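Mardi 13 octobre 2020

Troisième soir sans sucre et je pense déjà aux brioches de la boulangerie de Plalden (celles à 2 euros, avec les grains dessus !). J'ai promis de tenir 21 jours. Ce matin, café noir, grimace, tartine au beurre, regrimace. 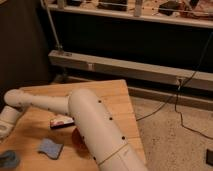
Ma sœur m'a répondu par message que le café noir, on s'y fait au bout d'une semaine, et que le pire c'est seize heures. Merci bien ! À seize heures pile j'ai ouvert le placard, j'ai lu l'étiquette de la sauce tomate Prerell, du sucre, celle des cornichons, encore du sucre, et j'ai refermé en râlant.
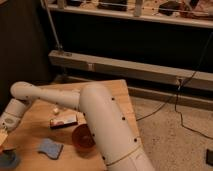
Du coup j'ai mangé des noix, 30 grammes pesés sur la balance, comme une grande. En juillet j'avalais 200 grammes de chocolat devant un film sans même m'en rendre compte, alors bon, il y a du progrès.

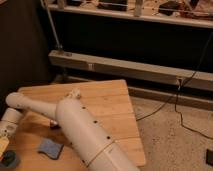
Bras blanc, table en bois clair.

Ce soir, soupe de potiron, trop salée. J'ai mal à la tête et je suis d'une humeur de chien, mais j'ai dormi comme un bébé la nuit dernière.

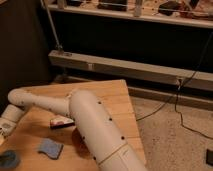
Toujours le bras blanc, 13 octobre.

Demain, acheter des pommes et du thé à la cannelle, et surtout passer par l'autre rue.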